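Clomska 54 登机行李背包｜店主自用款，说说我为什么一直在卖它

先说清楚，我开这家店之前在外航地面服务干过好几年，站过值机柜台，也站过登机口。所以我挑包的标准可能跟别家不太一样，好不好看放后面，先看它在登机口会不会被拦下来。

这款包是Borent代工、Clomska贴牌的，型号后面的54指的是高度，单位厘米。有客人问我是不是54升，不是哈！容积是40升，详情页顶上那张旧表写反过一阵子，已经改了，给当时下单的几位说声不好意思。

我自己背的是深灰那只，去年五月开始用的，一直用到现在。最常飞的是欧洲那几家廉航的短途，中间转过一次大航司的长途。登机口那种金属量框大家都见过吧？装满的时候它是能塞进去的，但是前袋别再鼓鼓囊囊塞一件羽绒服，我试过，卡住了，最后当着一整队人的面把羽绒服掏出来穿身上，热得要命。

还有，各家航司的随身行李规定隔一阵子就会调，票价档位不同，能带的也不同。有的基础票只让带一件放座位底下的小包，那这只就太大了，得加钱买优先登机或者随身行李额度。下单之前请先打开你自己的订单看一眼，写着多少就是多少，别听我的，也别听网上三年前的攻略。

材质和做工

外层是再生涤纶，手感偏硬，不是那种软塌塌的布。底部加了一层耐磨涂层，我这只底下已经蹭花了，但没破。防泼水可以，泡水不行，拉链处不是压胶的，下大雨请老老实实套雨罩（随包送一个，在底部小暗袋里，好多人用了半年都没发现）。

拉链是Kesico的，这个我要夸一下。主仓拉链可以一百八十度摊开，过安检掏电脑的时候不用整包翻。以前在柜台那边，我最怕看见旅客蹲在传送带前面扯拉链，扯着扯着拉头就掉了，后面一队人叹气。这只的拉头比较大，戴着手套也捏得住。

背负系统我给中上。肩带够厚，胸扣可以上下滑动，腰带可以拆。我建议登机前把腰带拆掉或者塞进背板后面，垂着的话放行李架时容易勾到隔壁的箱子。重量方面，整包空的时候不算轻，如果你飞的航司随身行李卡得很死，连充电宝都要算进去的那种，请把自重也考虑进来。

里面怎么分

主仓两边各一半，一边是网兜，一边是带压缩带的大空间。压缩带我一开始觉得没用，后来发现把牛仔裤卷好压在最底下，确实能多塞两件T恤。电脑仓单独开口，十六寸的能放，厚的游戏本放不进去，别硬来。前面有个小袋子放护照和登机牌，有磁扣，但我还是习惯把护照放胸前小包里，当年在柜台见过太多翻包翻到哭的人了，留下心理阴影。

水壶袋有一个，弹力还行，粗一点的保温杯会顶到侧边。过安检记得先把水倒掉，这话我说了好几年，现在在自己的网店里还在说，哈哈。

延误和转机的时候好不好用

这才是我最想讲的。一只随身包好不好，平时看不出来，航班一取消就全看出来了。去年我在转机的地方被取消过一次，改签到第二天早上，托运行李不给提，柜台让我们拿着过夜券去酒店。我身上就这一只包，里面有换洗内衣、牙刷、充电器和一件薄外套，睡一晚完全没问题。旁边几位什么都托运了，连隐形眼镜盒都在箱子里，看着挺难受的。

所以我的习惯是，不管托不托运，随身包里永远留一套“明天还走不了”的东西。药、充电线、一双袜子，占不了多少地方。还有就是航班取消之后先别急着退票，先问能不能改签、有没有餐食和住宿，退了之后很多服务就跟你没关系了。具体怎么赔要看航线和原因，我不是律师，大家以航司和当地规定为准。

这段经验有一半是跟我以前的同事Bożena Domański学的，她在登机口处理航班取消比我冷静多了，永远是先让大家坐下，再一个一个来。她现在也用这只包，橄榄绿的，嫌深灰太闷。 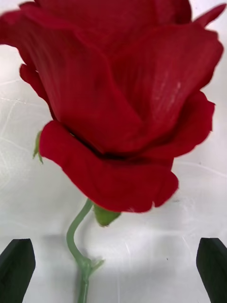

价格这边，现在是88欧，含雨罩，不含收纳袋。收纳袋是另一家Conceição做的，三件一套，尺寸刚好填满主仓的一半，想要的话在购物车里勾上就行，一起发货不另收运费。单独买收纳袋的话运费要自己出，我也没办法，快递涨价了。

颜色目前深灰、橄榄绿有现货，藏青要等下一批。等多久我不敢打包票，上次Borent跟我说很快，结果拖了好久，被催到我都不敢看邮箱。想要藏青的可以点到货提醒，到了会自动发邮件，不用每天来问我啦。

退换：收到之后7天内，吊牌没剪、没有带上过飞机的，可以退。“带上过飞机”我看得出来的，行李架蹭过的痕迹和把手上的标签胶都很好认，以前每天看。质量问题不受这个限制，拉链、扣具坏了直接拍照发过来，我给你换配件，扣具自己就能装，拉链要寄回。

几个老是被问到的

能不能当唯一的行李？看你去几天。我自己四五天没问题，冬天的话要穿厚的上飞机。

女生背会不会太大？我身高一米六出头，背着到臀部上面一点，腰带扣上还算稳。个子再小一些的，建议等小号，小号还在打样。

能不能挂在拉杆箱上？可以，背板后面有一条横带，套在拉杆上就行，装太满会往前倒，推的时候扶一下。

能不能放座位底下？半满的时候可以，装满不行，膝盖会恨你。坐紧急出口那排的话起飞降落都得放上去，空乘会来提醒的。

本页更新于2024年1月28日，价格和库存以结算页显示为准。有别的问题直接在下面留言，我一般晚上回。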